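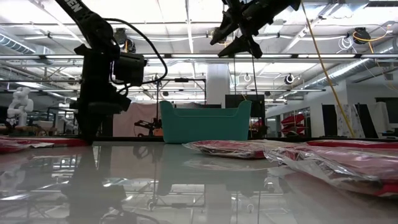 Come try out grippers with us (paid, part time, Maltummont)

Hi! I'm Ruth Wainwright, and I run the gripper comparison at Porlow. I'm looking for people to drive our arms for a few half-day sessions. You don't need a robotics background. Good hands and some patience will do, plus a willingness to tell me when something feels lousy.

We're comparing two sets of fingers, the Ashworth and the Lulberg, on stuff wrapped in plastic film. Film is a pain. It slides, it bunches up, it shines back at the cameras, and what a finger grabs is often wrapper and very little else. We did 953 picks in September with our own staff, and I've come to think we're all too used to the arms to be a fair test (I know I am!). So I want fresh drivers.

A session is 50 picks with one set of fingers, a long coffee break, then 50 with the other. You pick up a package, take it to the bin, let go, and go again. After each half you fill out a short form about grip, reach and how tired your wrists are. I sit nearby the whole time and I'm happy to chat or shut up, whichever you like.

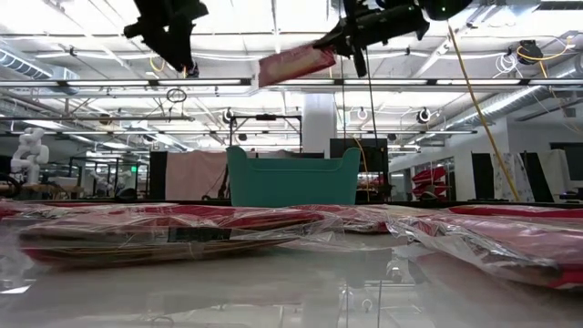 Red packet in the right-hand gripper, over by the teal bin.

Pay is $22 an hour, breaks included, and I'll cover parking. You should be 18 or older and okay standing for a couple of hours. Glasses are fine. Left-handers, please write, I have hardly any of you! If you've driven arms for a living I'd still love to hear from you, but I'll put you in a separate group.

We'll record the arms and your control inputs. Your name stays off the data, and you can quit partway through and still get paid for the time you put in.

To sign up, send me a note through the Porlow contact page with "grippers" in the subject line. Tell me which hand you favor and whether mornings or afternoons work better. Please write by 10/11/26. I answer everyone, though it can take me a few days.

Ruth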